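Pad peel (Codo hand-held gripper)

From the Stodemari Handbook of Robot Faults

Pad peel is a wear fault of hand-held and robot-mounted grippers in which the soft covering on the inner face of a fingertip comes away from the hard plastic beneath it and begins to hang loose. The name is best known from the Codo, a two-fingered gripper made by the workshop firm Apaza and used at the Dastville textile project, where a run of such failures came to light in August and led to a change in how the fingertips were covered. Elsewhere the same fault goes by tape creep, shedding or, among people who have had to clean up after it, whiskers.

Background

The fingers of the Codo are black plastic and move on pivoted links. The tips face one another, and each is covered on the inside with a thin grippy layer, for the simple reason that bare plastic is a poor thing to pick up cloth with. In its early form the layer was a strip of rubbery tape, cut to length by hand and pressed on. It cost very little, anybody with scissors could replace it, and for boxes, cups and other firm goods it lasted very well indeed.

Cloth is a different matter. A sock lying on a table has almost no height, so the person or the robot holding the gripper has to bring both tips right down to the tabletop and slide them inwards, pinching up a fold as they go. Every pinch drags the lower edge of the tape across the table, and then across the knit, and after that it is pulled at once more as the garment is let go. One pass does no harm that anyone could measure, but Dastville was folding and sorting small garments all day long, and the little tugs added up.

Course of the fault

The Dastville reports agree fairly well on how pad peel goes along, although the pace varies a good deal from one gripper to the next. The bottom edge of the tape goes first, turning fuzzy or frayed while the rest of the pad still looks perfectly sound. Dust and lint then find their way to the exposed glue - this is the stage at which the fault is cheap to put right and very easy to miss. Later the edge lifts, the tape tears along its length, and strips of it hang below the fingertip with their ends curling.

The two fingers seldom wear evenly. A right-handed operator tends to lean the tool a little and sweep with one side, so that one pad may be in ribbons when its partner has scarcely frayed. Several of the Dastville grippers were passed as fit on the strength of the better finger, an oversight that the project later wrote up very candidly.

Effects

The first effect anyone noticed was missed grasps. A loose strip folds under the tip as the gripper closes, and the cloth is then held by a small ridge of tape where there should have been a flat face. Light items slipped out half way to the basket. Thicker ones were sometimes held too well, the sticky back of the strip clinging to the knit after the fingers had opened.

The second effect was slower to come out and gave a good deal more trouble. The Codo was being used to record people handling laundry, so that a robot could later be taught from their movements. Operators with a peeling pad had, quite sensibly, begun to make allowances for it, with an extra squeeze here and a small shake of the wrist there. A batch of 2,000 recordings was set aside for checking, and 200 of them were withdrawn after reviewers found those habits running through them from start to finish.

Safety

No injury was put down to pad peel at Dastville, and the fault is generally treated as one of quality. The project did nonetheless class loose tape as a safety matter in two respects. Torn pieces could drop into a pile of washing and be carried off with it, which is unwelcome where the garments are meant for small children. There was also the temptation, familiar to anyone who has owned a pair of scissors, to trim the hanging bits with the gripper still in use. Operators were asked to put the tool down first and keep fingers clear of the pivots, where the links close up against each other.

Remedies

Apaza's answer was a moulded pad that wraps over the lower end of the fingertip, leaving no tape edge to meet the table. It was fitted across the Dastville grippers in version 2 of the Codo. Users of the older tips were advised to look at both pads after every 35 grasps of thin cloth, to replace them as a pair even if only one had gone, and to wipe the old glue away completely before pressing on the new strip. Patching over a torn pad was discouraged, as the doubled layer stops the fingers meeting squarely.

Opinions on the moulded pad are divided. It wears far better, but some operators find it less willing to take hold of fine knits, and a fair number have gone back to tape and a careful eye. Those who do so are usually advised to judge the pads with the tips down at the cloth and the jaws open, where a hanging strip is plainest to see.
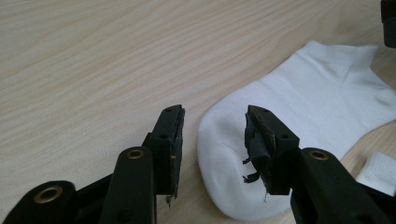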